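Merirell-dev list
4/15/26
Posted by Ottilie Fuchs

Hi Graciela, hi all,

Graciela Cáceres wrote:
> Has anyone else seen the left gripper pose jump when both
> cubes are in view? I get a flip of nearly 180 degrees for a
> frame or two, then it comes good. Replay on the arm looks awful.
> Am on the January build, default config.

Yes! I chased this one for most of last week, and I reckon it's the old planar ambiguity problem. When the tracker only gets one clean face of a cube, there are two poses that fit the corners almost equally well, and our solver just grabs whichever has the lower reprojection error. The smaller cube suffers most (fewer pixels per marker, so the corners wobble more). 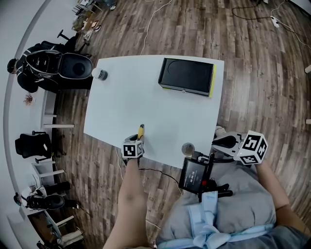 What I've done on my branch is keep both candidates and score them against the last 8 good poses, with a penalty on angular velocity. It's a pretty dumb filter, but on my longest log, 2000 frames, the flips are gone. The planner stopped throwing joint limit errors too, which was a nice bonus!

Two things to watch out for. If you start recording with a bad pose, the filter will happily lock onto it, so I've added a reset call. And please check your marker size in the config for each cube separately – I had the same value in both and lost a whole arvo to it.

Patch is in ticket 577. Could you try it on your worst log and send me the trace? I'd like to know if it behaves with the Vi backend as well, which I haven't touched.

Cheers,
Ottilie

Recent threads
Time sync drift between left and right streams
Zedis exporter drops the last chunk
Bavovia planner: joint limits ignored on replay
Building against the Vi backend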